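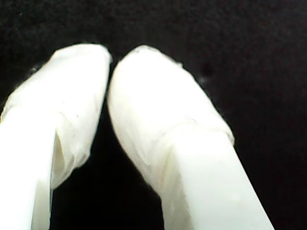
Notebook 2, p. 32

Saturday, October 21, 2023

Came in this morning with the good thermos and no plans for the afternoon, so the quince dye finally gets its turn. Ute Schmieder left me a big paper sack of leaves and prunings from her tree at Stinulcombe (thank you, Ute, and your sack is behind the door whenever you want it back), and they'd been sitting long enough that I was starting to feel guilty every time I walked past.

Weighed out 200 g of dry leaf and put it in the big enamel pot with rainwater just to cover. Brought it up slowly, kept it under a simmer for an hour, then turned off the heat and went to eat my sandwich. The smell is lovely, like apple peel and hay, a great improvement on the onion skins in February, which I believe are still in the curtains.

Yarn is the Nirska wool, two skeins, from lot 669. I scoured both last night and mordanted them with alum, same recipe as the walnut page. One of them felted a tiny bit at the tie, my fault, I was talking on the phone and stirring like it was soup. The Dreßler skein I'm saving for madder and I would ask everyone to please leave it on its shelf, however soft it is!

Strained the leaves through the old pillowcase and put the first skein in at lunchtime. After half an hour it was a thin, buttery yellow, then more of a peach toward the end, with a pinkish cast where it lay deepest in the pot. I'd hoped for more pink. Ute's note says her best pinks came from leaves picked after the first cold nights and these were picked before, so that may be all there is to it, or it may be our water barrel. The pot itself has a chip near the rim and I do wonder about iron getting in.

Second skein went into the same bath afterward with nothing added. Paler, a sort of oatmeal, and I think I like it better. It would look very nice next to the gray in the Rollwood blanket, if we ever get the Rollwood blanket off the loom.

Both are hanging by the back window. Don't rinse them yet, please, I want them to dry first and rinse on Monday. Cut a short length from each and taped them inside the back cover, half under black card for the light test.

Leftover bath is in the lidded bucket, marked QUINCE. To try: a pinch of washing soda in a jar of it, and a scrap of linen. We're nearly out of alum, and the kitchen scale needs a battery.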